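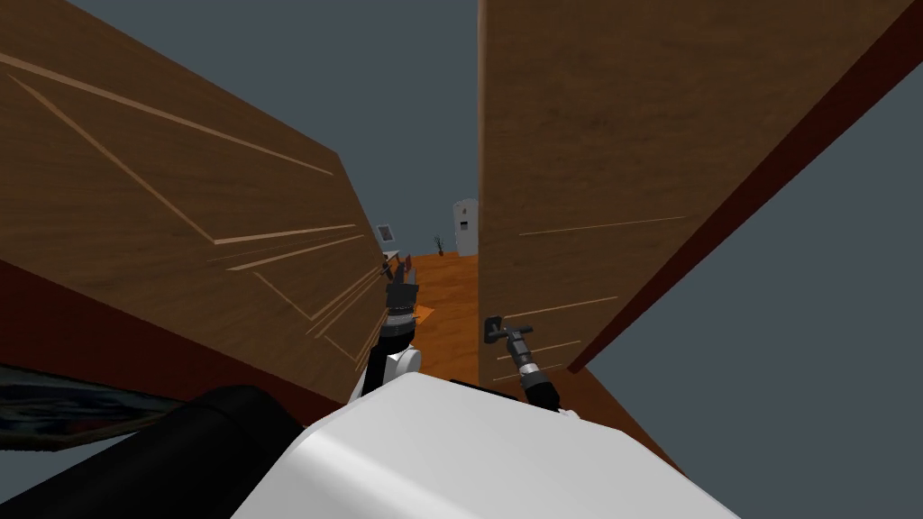 Incidencia 3932: los casos de mediación de tierras aparecen duplicados en el informe
Fecha: 8 de junio de 2020
Estado: en espera de confirmación

Buenos días. Escribo desde la oficina de terreno de Raltach. Registramos en Drado los conflictos de tierras que nuestros equipos de mediación acompañan en las aldeas. Después de sincronizar las tabletas, el informe para el donante muestra siete casos dos veces. En la ficha de cada comunidad el caso aparece una sola vez, por lo cual pienso que el error está en la exportación.

Ya he probado lo siguiente: cerrar la sesión y entrar de nuevo, cambiar el filtro de provincia, exportar en CSV. El resultado es el mismo. No he borrado ninguna línea, porque contienen los acuerdos firmados por las familias.
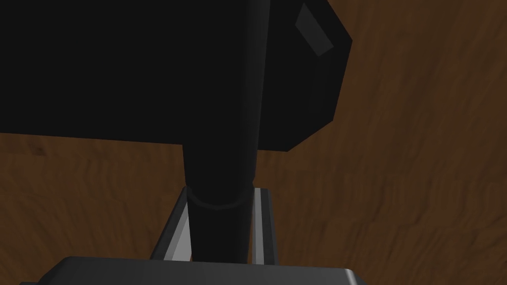 Categoría: Exportación e informes

Respuesta del soporte: Gracias por la explicación. ¿Los casos repetidos tienen dos comunidades asociadas? La plantilla Stallov crea una línea por cada comunidad. Pedimos también el número máximo de filas configurado.

Respuesta de Raltach: Sí, los siete son conflictos entre dos aldeas vecinas. El máximo está en 2000 filas. He activado la opción «agrupar por expediente» y los duplicados desaparecieron, pero ahora la columna de la segunda comunidad queda vacía.
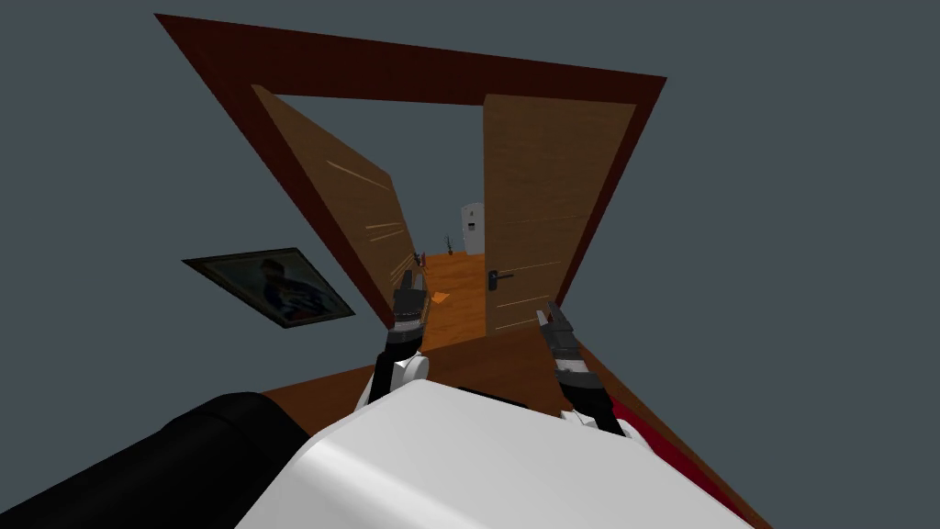
Puerta de madera con las dos hojas abiertas.

Respuesta del soporte: Hemos reproducido la columna vacía. Mientras se corrige, recomendamos exportar en bloques de 50 expedientes con la plantilla anterior.

Comentarios

Usuario de Escobar: Nos pasa igual desde diciembre, con casos de violencia intercomunitaria.

Raltach: Con los bloques de 50 la segunda comunidad sí sale. Esperamos la corrección antes de enviar el informe.

Incidencias relacionadas
- La tableta no sincroniza sin cobertura
- Cambiar el nombre de una aldea ya registrada
- Permisos de lectura para el donante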